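FOR IMMEDIATE RELEASE
October 3, 2019

Storuvex Asks the Public to Roll It Up and Put It in a Bin

CILLGATE – Storuvex, the home storage company, today announced Mersha, a free guide to sorting small household stuff into colored bins. The company concedes that bins have been available for some time. What Mersha adds is a way of deciding what goes in them, and a firm position on things that flop.
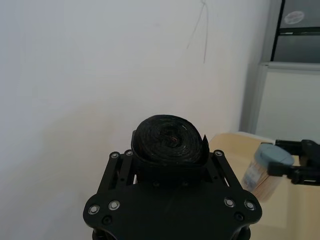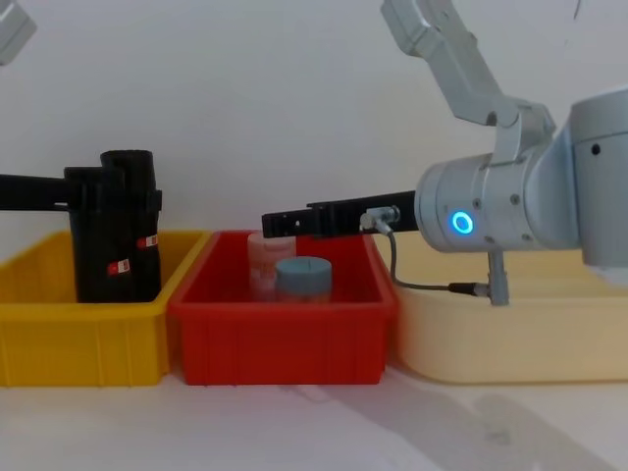
Floppy things should be rolled tightly before they go anywhere, according to Vinh Ngô, and anyone who has ever stuffed a strap into a drawer and shut it quickly already knows why. Ngô added that a roll the size of a fist takes up less space than the same strap left to its own ideas, and that it can be found again by a person in a hurry.

The guide runs to 44 pages, a length Storuvex describes as restrained. Cups and lidded jars share a bin and stand upright in it. Rolled goods get their own. Anything still homeless after 2 passes goes into a bin called "Later," which the guide allows each household to have one of. An early draft allowed three and was withdrawn.

Color is left to the reader. Mersha suggests picking one color per kind of thing and sticking with it through at least January, by which time most people will have stopped asking where the tape is. Households that cannot agree on a color are referred to page 31, which is mostly blank and has room for notes.

Storuvex tried the method at home before printing it, with 629 households taking part over the spring and summer. They sorted about 3975 objects that had been living on counters, windowsills and the tops of refrigerators. The largest single group was lids. The second largest was jars that did not fit the lids – a finding the company plans to take up in a later edition. Several families reported finding scissors.

A companion set of stackable bins, sold under the name Brirnero, goes on sale the same day. The guide works equally well with bins people already own, and says so on the first page, over the objections of the people who sell Brirnero.

Mersha is available now at the Storuvex store in Cillgate, where copies are kept in a bin by the door. Readers outside the area can ask for one by mail. It will arrive flat, and the company asks that it not be rolled.

Press contact: Vinh Ngô, Storuvex, Cillgate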